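About Kislow Language School

Kislow is a small school that teaches Finnish to adults. We have been open for eight years, on the second floor of the old Kaplan building in Vevinmont, above the shoe repair shop. The street door is on Endon Street. Ring the bell marked K and come up.

How we started

Lempi Leinonen and Sirkka Halonen met while teaching evening classes at the public library. The library course ran for one term and then stopped, and the students wanted to keep going. Lempi rented a room, Sirkka brought a whiteboard from her garage, and the first class began in May of that year. Most of those first students had a Finnish grandparent and a box of letters they could not read. Many of our students still come for that reason. Others are moving for work, have married into a Finnish family, or just like the sound of it.

What we teach

There are five levels. Level 1 assumes you know nothing at all. By the end of Level 2 you should be able to shop, ask for directions, talk about your family and follow a slow conversation. Levels 3 and 4 deal with the grammar people worry about, mostly the cases and the verb types, along with a good deal of reading. Level 5 is a discussion class taught entirely in Finnish. Students often stay in it for several terms.

We teach spoken Finnish alongside the written standard from the first month. The two are quite different, and students who learn only the written form have trouble when they land in Helsinki and hear people talk.

Classes meet once a week for two hours, with a coffee break in the middle. Homework is short. We use our own workbook, which Sirkka revises every summer, and a printed copy is included in the fee.

Our teachers

Lempi Leinonen teaches Levels 1 and 2 and runs the office. She grew up in Kuopio and trained as an elementary school teacher.

Sirkka Halonen teaches Levels 3 and 4. She also reads old handwriting and will help with family letters and parish records by appointment.

Joonas Keskinen leads the Level 5 discussion group and the summer reading club.

Vilja Kiiskinen teaches Finnish for work. She visits offices and plants in the county and builds her lessons around the words people need there, such as safety rules, shift handovers, phone calls and email.

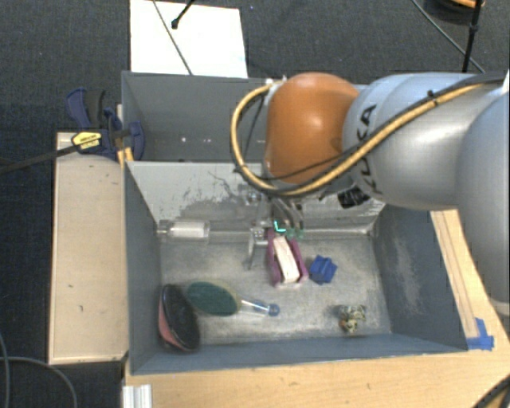
Workplace courses run for one term and can be held before or after a shift. We ask for a quiet room with a table and a board. Vilja meets with the group once beforehand to find out what level everyone is at.

Manju Kandpal handles enrollment and billing. She finished Level 5 herself and can tell you what to expect from each class.

Joining a class

New students are welcome at the start of any term. If you already know some Finnish, Lempi will talk with you on the phone and suggest a level. You may sit in on one class before you pay. If a level turns out to be wrong for you, you can change during the first two weeks at no charge.

We currently have 43 students. Level 1 fills up first, so write early if you want an evening place. Daytime classes usually have room.

The office is open in the afternoon during term. At other times, leave a message and Manju will call you back.

Page last updated 15 March 2026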